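Loretti: salt and added sugar on packaged food labels

README, last touched August 2025

Hi! If you landed here from the nutrition reading group, welcome, and if you just want the table, it's labels.csv and you can skip most of this. I'm Delia Pîrvu, I typed in nearly all of it, and the mistakes are mine.

What's in it

One row per product, 400 products in all. I copied the nutrition panel by hand from the pack: serving size, energy, salt, total sugar, added sugar where the label splits it out, and the ingredient list exactly as printed (spelling errors included, please don't "fix" them). Of those, 206 have an added sugar figure. The rest have a blank, and blank means the label didn't say. It does not mean zero! I had three emails about this in May, so now it gets its own paragraph.

Columns that confuse people

serving_g is whatever the maker calls a serving, which for chips can be a handful and for soup can be half a can. If you want to compare products, use the per_100g columns. I worked those out from the serving size whenever the pack didn't give them, and calc_flag is 1 on those rows.

salt_g is salt, and sodium_mg is sodium. Some packs give one, some give the other. I convert by multiplying sodium by 2.5 and I keep the printed one as printed.

category is my own list, 11 groups, and I'll admit the line between "sweet snack" and "breakfast bar" is mostly a mood. Buppha Srisuk went through the bars a second time without looking at my answers, and her version is in category_b. Where we disagree I left both in, so pick whichever suits you.

What it's not good for

Please don't use it to say what people eat. It's a pile of labels from shops near me (Cletemero and the two streets behind it), and there's nothing in it about how much anybody buys or finishes. It also leans hard toward snacks and candy, partly my interest and partly because those packs are easy to stack on a desk. Fresh food isn't covered at all. Recipes change too, so an old row may not match what's on the shelf now.

Files

labels.csv is the main table
ingredients.txt has the ingredient lists, one per line, same order
lauritsen_old.csv is the first 300 rows in the layout the Lauritsen scripts expect, kept only so they don't break
notes.txt is me arguing with myself about rounding
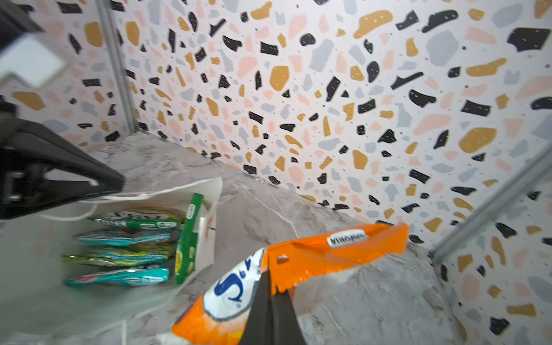
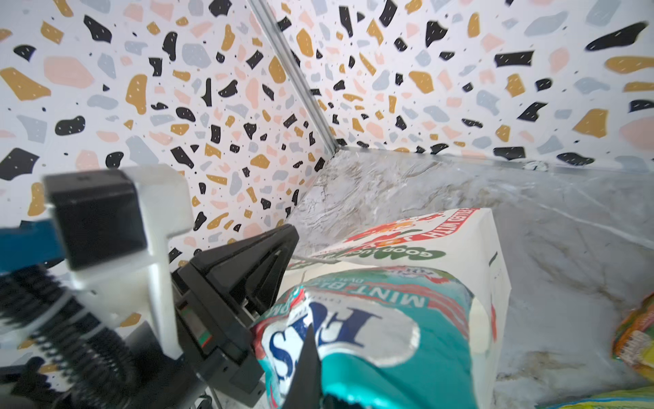
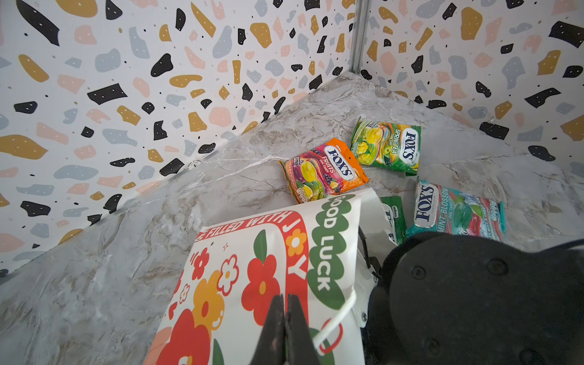
Rounding, by the way, is messier than I expected. A label that says 0 g of sugar can still have a little in it, so I keep the zero but set round_flag to 1 if sugar or syrup turns up in the ingredients. If you're adding up a whole day's snacks from this table, check that column first.

Fixing things

Found a typo? Send me the product name and the number on your pack, and tell me the pack size too (the small and large bags sometimes have different serving sizes, very annoying). Corrections go in a new row with the old one marked replaced, so nobody's earlier results shift under them.

You're free to use the table for anything, a class, a blog post, a paper. A mention of Loretti is nice. The next version will go out under the name Jenine with the same columns in the same order, plus one for fiber.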